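Gil-soo Heo pours the tea before he will talk about packing, and then, once he starts, it is quite hard to get him to stop (not that I wanted to!). He has run the packing floor at Hoveron for eight years, and he remembers when orders went out in whatever boxes people could find.

"We had banana boxes, we had drawers, we had somebody's old suitcase," he says, laughing. "You would lift a thing and the bottom stayed on the floor."

The totes changed all that. Gil-soo ordered 40 to begin with, against a good deal of advice, and the firm now owns 2000 of them. He talks about them the way other people talk about their allotments – fondly, and with many small complaints.

"I like a plain one, with a good thick rim you can get your fingers round," he says. "And blue, because a white carton shows up against it and you don't leave it behind."

His colleague Tamara Ghiță, who joined in May, was less sure at first. "I thought, it's a tub," she tells me. "Then I went home and looked at my kitchen cupboards, and I was ashamed."

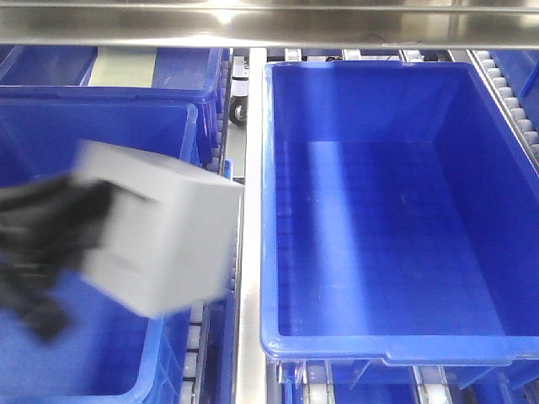
She has two at home now, one for shoes and one for the things she still hasn't found a place for.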